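Home Notebook Supplies Swaps Contact
7 min read

Bench notebook, 19/08/2024
Brarnadthorpe album, covers and pages

Picking up where I stopped in March, which is a bit embarrassing to write down. The pages have been sitting in the flat box under the cutting table all this time with a sticky note on top that says "hinges???" in my own handwriting. So first job this morning was working out what past me meant by that.

I think I've got it. The trip album is 60 pages, the paper is the heavy Indus cream, and once you put photos and pockets on both sides of something that thick the book fans open like an accordion. The first dummy did exactly that. Closed, it looked like a sandwich somebody had been too generous with. What the spine needs is spacers between the pages, and I'd clearly got as far as knowing that and then gone off and done something more fun.

Made the spacers today out of offcuts, folded over and glued down into narrow strips, and they get caught in with the page when it's sewn. Folding them is dull. I put the radio on and got through the lot before lunch. Note for anyone borrowing the method: fold WITH the grain. I did a handful across the grain without checking, and they cracked along the fold and had to go in the scrap tub. You'd think I'd check by now. (Bend the sheet gently both ways, the easy way is with the grain. I've written this in the notebook at least once before and underlined it.)

Sewing stations: pricked with the thin awl, used the card template in the Molefe folder. The template has been used so much the holes are getting sloppy, so cut a new one before the next book. I'm leaving the old one in there with a cross through it in pencil until somebody gets round to it, meaning me. 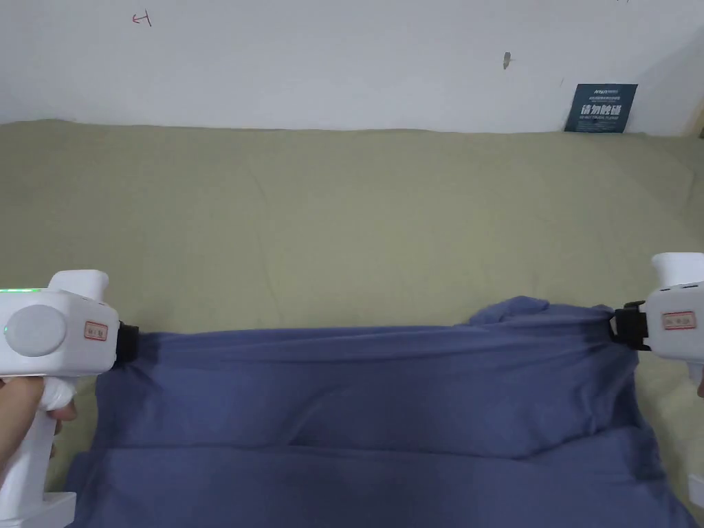
Covers next, and I changed my mind about color again. The plan was a plain tan, very sensible, goes with everything, and I couldn't get excited about it. Then I got looking at blue cloth stretched out over an olive-green sheet and thought oh, well, there it is! The blue stays clear and the green sits back and lets it. So blue cloth for the boards and olive for the spine strip, with the tan saved for a recipe book or something else that's allowed to be sensible. I held a swatch of each against the cream paper by the window and then again under the lamp, and they got along fine both times.

Making the bookcloth: I back all my own now. The store-bought kind is lovely but there's never the blue I want. Method as of today, with the changes marked in case I need to go back.

Press the fabric first. Really press it, steam and everything, then let it cool flat on the table before you touch it. I used to skip the cooling part and I'm sure that's where my ripples came from.

Cut the fabric bigger than the board by a good margin all round, and cut the tissue backing bigger again. (Changed: I used to cut them the same size. Lining up two same-sized floppy things with glue on one of them is a great way to ruin a morning.)

Lay the fabric face down on the plastic sheet and mist it. Smooth from the middle out. The mist makes it cling, and it stops shifting about on you.

Paste the tissue, lift it by two corners, lower it from one end. Brush it down with the dry brush. Leave it alone. The leaving alone is the hard part for me – I always want to go back in and fuss with one little bubble, and the bubble nearly always goes on its own as it dries.

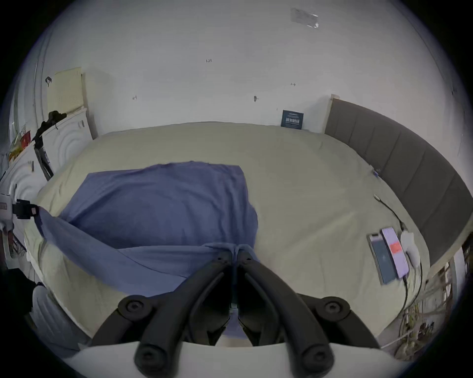 Blue cloth, held by one corner.

Two glues on test today, both on the same blue. I had the end of the tub of plain wheat paste, cooked up yesterday and strained, and I had the Devia craft PVA that came in the swap parcel. One board each, cut from the same sheet, same amount of time under weights.

The wheat paste piece is nicer in the hand, no question. It's softer and it turns a corner without complaining. But it took forever to dry, and the board pulled into a curve while it was at it. I've put a sheet of the Indus on the inside to pull it back the other way and it's mostly flat now. Will look again tomorrow.

The Devia was quick. Too quick for me on the long edge, if I'm being fair about whose fault it was. I had the cloth down a hair crooked and by the time I'd noticed, that was where it lived. Good strong bond though, and hardly any curl. There's one tiny spot near the head where it came through to the front of the cloth, a little shiny freckle, and I'm going to put the title label over it and say no more about it.

Decision, for now: mix them. Mostly paste with a spoonful of the PVA stirred in, which is what I used on the baby book last winter and then for some reason abandoned. I'll do the real covers that way. If the freckle thing happens again I'll go to a heavier tissue.

Corners. I went through all of them on scrap before touching the good boards. The library corner is the one I always do and it's tidy but bulky in this cloth. The plain miter is flatter. You trim the corner off at an angle, leaving a bit more than the thickness of the board, turn in the head and tail, tuck the little ear in with the bone folder, then turn in the fore edge. The ear is the whole trick. If you leave it out you get a bare point of gray board peeking through, and it will be the first thing anybody's thumb finds.

Mitered it is. The practice ones are in the tray if you want to feel the difference, please put them back. 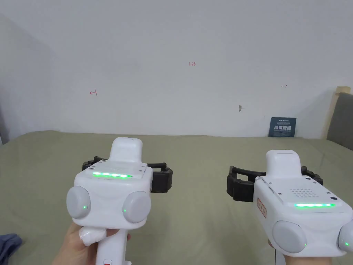

Page backgrounds have been bothering me for longer than the covers have. There are 139 photos picked out for this album and a lot of them are gray stone and gray sky, and on patterned paper they just vanish. I'd been pulling out busier and busier sheets trying to cheer them up, when the answer was the other direction. A sage-green bedspread with a plain white wall behind it is about as quiet as a color scheme gets, and it's restful, and that's what these spreads want. Wide band of sage along the bottom, white above, photo sitting across the join. I mocked up the harbor page like that and left it on the easel while I had my tea and I still liked it when I came back, which doesn't always happen!

I'll keep the patterned stuff for the pockets, where you only see a stripe of it along the top. There's that nice checked one I've been hoarding. Ticket stubs, the cafe menu, the bus map with the coffee ring on it, all that goes in pockets. The tide table is too long so I'll fold it as a pull-out and put a thumb notch in the pocket so people can tell there's something to pull.

Journaling: still not written. I've typed bits of it out and they all sound like a postcard. What I do have is the notes I scribbled on the train home, and reading them again I think I should just use those, as they are, crossings-out and all. They've got the grumbling about the hill in them. The album should have some grumbling in it. I could scan the notebook pages and print them a little lighter so the pen doesn't shout, or just cut the real ones up. Scan first, THEN decide about cutting. I know what I'm like with a new blade in the knife.

Captions will be handwritten on the strips, brown pen. I tried the brown on the Indus and it doesn't feather. The black one does, slightly, so keep that off the good pages.
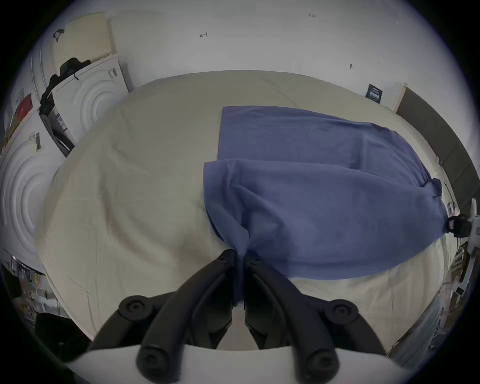 Back on the covers for a minute, I want to set down the order of work for the real ones so I don't have to think when there's paste on everything. Boards cut and sanded. Blue cloth backed and fully dry, overnight at least. Olive strip on the spine first, then the blue lapped over it just past the hinge gap. Check the gap with the spacer strip before the glue goes anywhere near it. Turn-ins, press, dry, then the inside papers. Pages sewn before any of this and kept well away at the far end of the bench, with a clean sheet over them.

The hinge gap I've made a little wider than on the dummy. That one creaked. The new one opens flat on the table, at least with the dry-fitted boards and some masking tape pretending to be a spine, and it didn't tug at the first page the way the old one did.

Press time on the small book press was six hours for the test boards. I'd give the real ones longer, overnight with the paste mix. The felt on the upper plate has a dent in it, so slip a sheet of board in between or it prints the dent onto your cloth. I found that out on a cover I was really pleased with.

Still to get: linen thread in natural, we're down to the end of the reel. More tissue. Blades. A new tub for the paste, the lid on this one has split and it's going crusty round the edge. Ask at Molefe if they still carry the long eyelets, the ones in the drawer are too short to go through board and cloth both.

The wheat paste board is in the press with the orange tag on it, please don't open it before I've had a look at the curve.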